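Stirstead hall gets its tea table back in time for the February suppers

4 min read

The long brown table at Stirstead village hall is back in its place beneath the side windows, and anyone who has ever leaned on it with a cup of tea and a slice of something will be pleased to hear that it no longer wobbles.

It had been away for most of the winter at the Dutmont workshop, where the old top was taken off, rubbed down and given a new matt finish. The hall itself dates from 1874, and while the table is a good deal younger than that, plenty of people in the village can't remember a supper, a christening tea or a jumble sale without it. In its absence the Kestesel supper club made do with a row of card tables pushed together under one cloth, and the less said about the gravy the better.

Thijs Verbruggen, who runs the supper club and has cooked for it through two boilers and one very leaky roof, was there at half past three in the afternoon when the van pulled up. He had brought a cake for the men who carried the table in, and he made them sit down and eat it before they were allowed to set off again.

"I know it's only a table," he said, running his hand along it for what must have been the fifth time, "but it's where everything happens, isn't it? You put the plates out and people come over and start talking. I've missed it more than I expected to, and I think everybody else has too, even the ones who told me the card tables were perfectly fine."

The work was paid for out of a gift of £1000 from the Lytvynenko family, who kept the bakery on the corner for many years and who asked that the money should go on something that would be used every week. There was a little left over after the table was done, and it has been spent on crockery, which was badly needed. Years of washing up by willing but slippery hands had left the hall cupboard with hardly any two plates alike, and several that were best kept turned to the wall.

The new plates are small, round and blue, and were chosen after a fair bit of friendly argument over whether white would have been more sensible. Thijs was firmly on the side of blue. He says that simple food looks cheerful on it, and that a supper club which serves as many small bites as his does ought to think about such things. The plates are the right size for one helping of something to start with, and they stack neatly, so they take up far less of the cupboard than the old ones did.

We called in while the supper club was getting itself ready, and it was lovely to see the table with something on it again. The finish is a soft brown, much calmer than the shiny varnish some of us remember, and the blue stands out very well against it — even with just one plate set down and a single little yellow-orange lump in the middle.
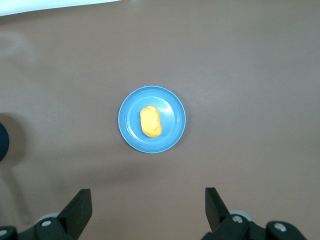
Suppers start again this month

The first supper at the restored table will be held later in February, with the doors open from half past six and food from seven. There is room for up to 25 people, and Thijs asks that you put your name on the sheet in the porch if you would like to come, and write beside it anything you can't eat. Children are very welcome, and so are puddings.

The menu hasn't been settled, though there has been talk of leek and potato soup, a big dish of baked sausages and the apple sponge that went so quickly last autumn. The price is the same as before, and there is a jar by the door for it. If money is tight this winter, please come anyway and don't give the jar a second thought.

Thijs has one small request to make of everybody, which he repeated to us twice on the way out to the gate. There are cork mats in the drawer nearest the kitchen, and he would be ever so grateful if hot dishes could be stood on those and kept off the new finish, at least until he has stopped going over to look at it.

Enjoyed this story? Sign up to our free village newsletter and we'll send you the latest from Stirstead every month. You can unsubscribe at any time.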